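자유게시판 > 생활/정리

제목: 드라이어 선 어떻게 보관하세요?

글쓴이: 노노브세입자
2020년 5월 24일

4월에 이사하고 아직도 욕실 서랍이 안 닫힙니다. 범인은 드라이어 선. 본체는 얌전한데 선이 매번 기어 나와요. 손잡이에 감자니 단선된다고 하고, 안 감자니 서랍이 뱀굴이고요. 다들 어떻게 하시나요?

ㄴ 서랍은우주
저는 손잡이에 둘둘 감는 파입니다. 2년째 멀쩡해요. 단선 얘기는 선 정리 밴드 파는 사람들이 퍼뜨린 거 아닌지 의심 중.

ㄴ 만록
윗분, 2년 멀쩡한 건 운입니다. 제 건 손잡이 목 쪽 피복이 갈라져서 버렸어요. 바짝 당겨 감는 게 제일 나빠요.

ㄴ 서랍은우주
저는 느슨하게 감는다고요. 느슨하게. 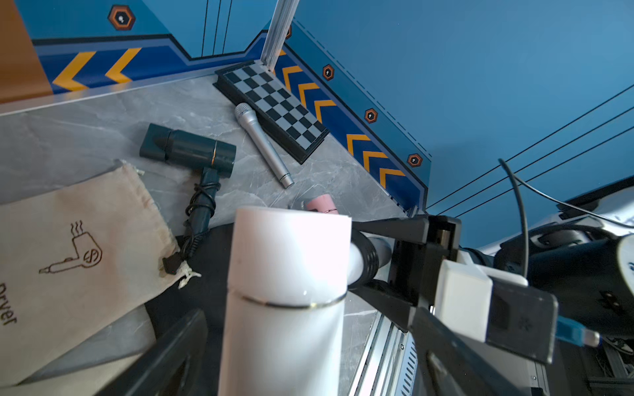
ㄴ 이달리나
저는 주머니 파로 전향했습니다. 숙소에서 드라이어를 천 주머니에 넣어 걸어둔 걸 보고 따라 했어요. 드라이어 그림에 김 세 줄기까지 그려진 베이지색 조임끈 주머니인데, 글씨로 Dryer라고도 써 있어서 가족 누구도 못 찾겠다는 핑계를 못 댑니다. 얼룩이 좀 있는 건 인정. 선은 사진처럼 손잡이에 감아서 넣어요. 만록님 보시면 혈압 오르시겠지만.

ㄴ 만록
올랐습니다. 주머니까지 장만하고 왜 또 감으세요. 선만 따로 크게 한 바퀴 말아서 같이 넣으면 되잖아요.

ㄴ 이달리나
그러면 꺼낼 때 조임끈이랑 엉켜요. 해보고 하는 말입니다. 그 끈은 벌써 끝이 다 풀렸고요.

ㄴ 헤이터
저는 주머니 반대요. 쓰고 바로 넣으면 열이 안 빠집니다. 벽에 고리 하나 달고 거세요. 동네 잡화점에서 1,000원.

ㄴ 서랍은우주
우리 동네는 2,000원이던데요. 월세면 벽에 구멍도 못 뚫고.

ㄴ 헤이터
접착식 있습니다.

ㄴ 만록
접착식은 욕실 습기에 떨어집니다. 새벽에 드라이어 떨어지는 소리 들어보셨나요. 저는 들어봤어요.

ㄴ 노노브세입자
글쓴이입니다. 선 얘기에 이렇게 진심인 분들이 계실 줄은. 일단 식혀서, 느슨하게 말아서, 주머니에 넣어보겠습니다. 집에 있는 주머니가 신발 주머니뿐인데 괜찮겠죠?

ㄴ 이달리나
새 거면요.

ㄴ 노노브세입자
새 거는 아닌데요.

ㄴ 만록
빨아서 쓰세요. 그리고 감지 마세요.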